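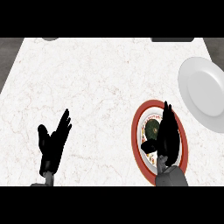 A success check should wait until the hand is gone

The task is easy to describe. A robot with two black hands works over a marble-patterned table and has to leave a piece of green produce in a red-rimmed dish. We ran it in simulation at Prokberg for most of the spring, and the success rate climbed week after week. Then we moved the controller to the real robot at Iltberg and it knocked the dish off the table on the second try.

Out of 21 trials at Iltberg, 17 failed. In nearly all of those the arm did the hard part well. It picked up the item, carried it over and lowered it to the right spot. Then it kept the thumb hooked underneath and moved away with the item still partly held. Sometimes the item came out with the hand. Sometimes the thumb caught the rim and the dish came along too.

When we went back to the simulation we found the cause in our own scoring code. The check looked at the position of the item. If it was inside the dish and low enough, the run was marked as a success and ended on the spot. The hand could be anywhere. It could be beside the item or wrapped around it with the thumb across the dish. The controller had never been asked to let go, so it had never learned how.

We had 3,000 runs in that batch. Each one stopped before the part that went wrong on the real machine.

Some people on the project called this a gap between simulation and reality. I think that label lets us off too easily. The contact model in Clulent, our simulator, has its problems, and the friction on the item was set too high. But when we changed the check and ran the same controller again, with the same friction, the same failures showed up in simulation. We could have seen them in April. We were ending the recording too early.

The fix was small. A run now counts only if the item is in the dish, neither hand is touching it, the dish has stayed within its starting area, and all of that holds for 2 seconds. The success rate dropped badly when we turned this on, and there was some pressure to report both numbers side by side. I was against it. The old number measured something we didn't want, and putting it in the table would only have given people a reason to quote it.

I would go further and treat the success check as a safety part. We review torque limits and stop buttons with great care, and we should. The scoring code gets written in an afternoon by whoever is free. Yet it decides what the arm practices, and an arm that has practiced pulling away with its thumb under something will do that near a person too. At Väisänen, the test site we plan to use next, people will be standing at the table.

My proposal is that no controller goes on hardware until someone other than the author has read the check and watched a set of passing runs, picked at random, with the simulation left running after the pass. It takes an hour. We lost one dish and had a wrist joint out for repair, and I would rather spend the hour.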